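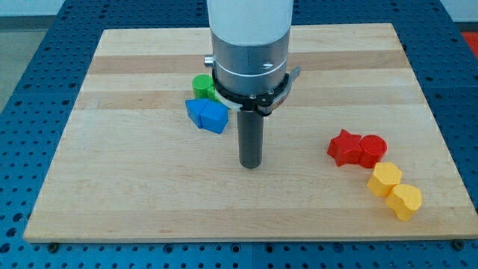
Home Contents Previous section Next section

4.3 Contact faults during block pushing

Figure 3. Tabletop pushing task, with the single rod-like finger held over the board and the coloured blocks to either side.

Of the 351 pushing trials run at the Prenska site, 20 ended in a protective stop. The controller log gave the same cause each time: the vertical force at the tool exceeded its limit. On first reading this suggested that the finger had struck a block from above. Joint records reviewed by Vratislav Zeman did not bear this out. In 11 of the stopped trials the tip had met the board itself, with no block within reach of the tool.

The fault was traced to the height reference. Under the Jemdale procedure, the height of the board is measured once, at its centre, and the same value is then used for every push. The board was later found to be slightly higher towards one rear corner. Clearance that was adequate at the centre was therefore lost on long diagonal pushes, and the tip began to drag. Dragging raised the side load on the finger and, in the worst trial, bent its mounting screw before the stop took effect.

The remaining nine stops were of a different kind – the finger rode up on the edge of a block and pressed it down against the board. Star-shaped blocks were involved more often than cylinders, although the numbers are too small to support a firm claim.

Two changes were made in September. The height is now measured at all four corners and a sloping plane is fitted to the results. The force limit was also lowered, following the practice described by Friesen, so that the arm stops earlier. Trials stopped in this way are kept in the Susberg data set and marked as failures.

Shares 11 Comments 3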